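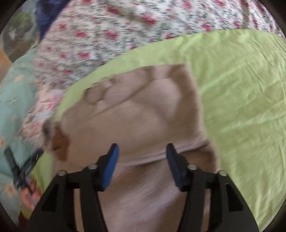

09/05/2018

Review of the Getar hand gripper kit, soft goods part. I continue the entry from the last notebook, where I stopped at the unpacking and the charging of the logger.

The kit is offered to us by Drikia on trial. They sell it as a ready set: the hand-held gripper, two sorts of pads, the logger and one year of their file service. The price on the offer is 1,557 without tax, and spare pads are extra. Virkik has a similar set, but they did not answer my second letter, so for now I compare only with our old tongs.

Work for this session was cloth on a bed. I wanted a beige cloth on the green sheet, because the two colors are easy to separate later in the software. The task is simple to say: close on a fold, lift a little, put it down, open. In practice it is the fold which makes the trouble. When the cloth lies flat the fingers slide over it and take nothing. When it is bunched, the pads find a ridge quickly and the grip is good.

Pads. I used the blue ones. They hold soft fabric better than I expected from the data sheet, and I did not need to press hard. I tried also to pinch only one layer, and this I can not do reliably. Mostly I get two layers or more. For our purpose (sorting and moving) it is acceptable. For folding it would be a problem, and I must write this clearly in the report. 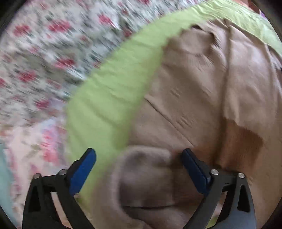 A thick fold goes between the pads without any special angle of the wrist. With a thin one I must come lower, almost touching the bed, and then the outer corners of the body push into the mattress before the fingers are where I want them. Ask Drikia if there exists a longer finger. On their price list I see only one length.

Screws. The manual asks to check them after every 500 closings. I think it is better to check each morning, it takes a minute. The small key from the kit is too soft, please use ours from the top drawer and put it back.

Logger. Sampling was set to 1,000 per second from the factory, and the files became very large. I changed it to the lowest setting that the menu permits, and I could not find any loss in the curves that matters for us. The name of the file takes only the clock of the logger, so write the name of the cloth by hand in the list, otherwise we can not match them afterwards. I lost 5 files in this way at the beginning and had to repeat them.

Blur: if I move quickly between two grips, the background in the recording is smeared. The fingers stay readable. The people from the Vũ project had the same complaint in their notes, and their advice was to wait a moment before closing. I do it now, but I forget it when I am tired.

Comfort. The handle is made for a bigger hand than mine. After a long series I feel it in the thumb. A softer sleeve would help, we may have something from the bicycle shop.

Opinion until now: I would keep the kit, but I would not pay for the file service a second year. The upload is slow and we copy everything to our own disk anyway. The trial ends in October, and the answer to Drikia must go before this.

Still to do:
Try the second sort of pads on the same cloth, same sheet.
Something slippery, for example a lining fabric.
Ask for the price of pads in a bigger packet.
Correct the table in the old entry, I exchanged two columns.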